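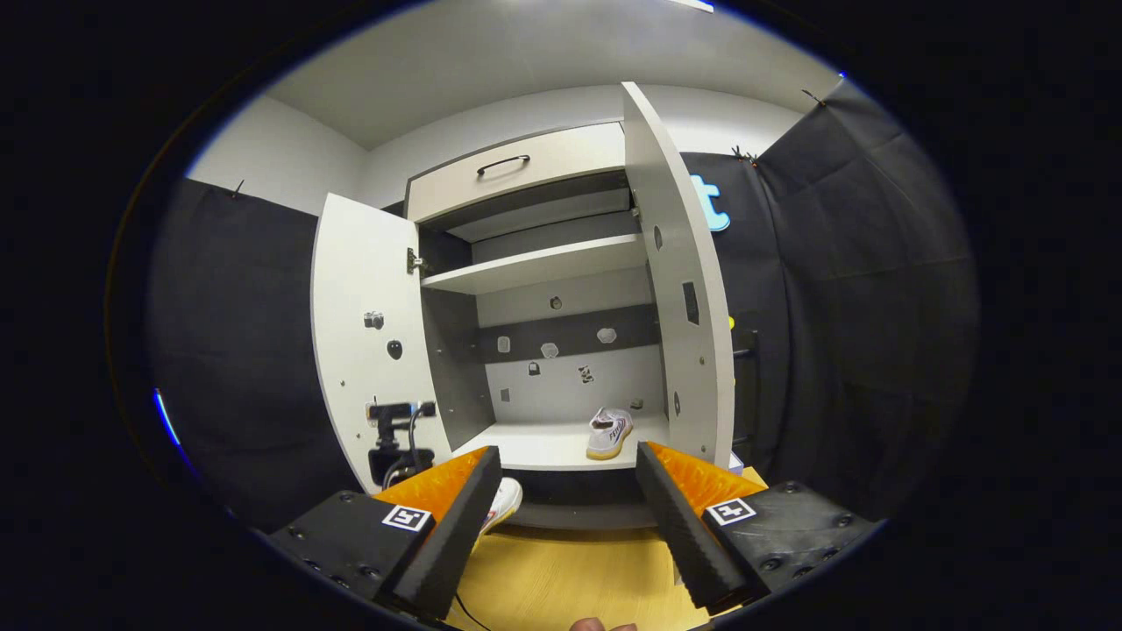
How Do You Buy Things for a Robot?

Perhaps you think that buying a robot is like buying a bicycle. You go to the shop, you pay, you take it home and you ride. With a robot that must work in a house, the shopping list is much longer. In this page we make the list together.

First question: what is the job?

Before anybody spends money, they write down one job in one sentence. At the Risteck workshop in Marolholm the sentence was: "Put the shoes away in the cabinet." It sounds very small. But try it yourself and go slowly. You open a door. You take a shoe. You find the place, you let go of the shoe, and you close the door. Each of these steps may need some equipment.

Second question: what kind of hand?

A robot hand is often called a gripper. Many grippers have only two fingers. Soft pads on the fingers help to hold a thing without scratching it. A hand with five fingers can do more tricks, but it costs more and has more parts that can break. For shoes and door handles, two fingers are often enough.

There is also a gripper that a person holds. The person does the job many times, a camera records it, and the robot learns from the recordings. So a team can begin with the hand and buy the arm later. This is good for the piggy bank!

Third question: where will it practise?

A robot needs a place to practise, and the place costs money too. You need furniture, things to pick up, and enough floor to move. Plain curtains can cover the walls, so that there is less to look at behind the furniture.

Let us do the sums

Imagine that our class has 300 coins for the practice place. The robot itself is in another budget, so we don't count it now.

Cabinet with doors: 101 coins
Curtains and clips: 40 coins
Old shoes from the second-hand shop: 19 coins

Together this makes 160 coins. We have 140 coins left. Can we spend them all on Tuesday? Better not. Doors that are opened again and again become loose, pads wear out, and cables are pulled. The money we keep for such things is called a reserve.

Réjean Lapointe makes the shopping lists at Risteck. He told us about his biggest mistake: "I ordered a beautiful table and I forgot to measure our door. The table lived in the corridor until November." Now he measures everything two times, also the lift.

Now it is your turn

Choose a small job at home, for example watering a plant or putting spoons in a drawer. Write it in one sentence. Then draw two columns on paper – "we have it already" and "we must buy it". Ask an adult to help you with the prices, and keep some coins for the reserve.

Words to remember

Gripper: the hand of a robot, or a tool that works like one.
Budget: a plan for how to use your money.
Reserve: money you keep for repairs and surprises.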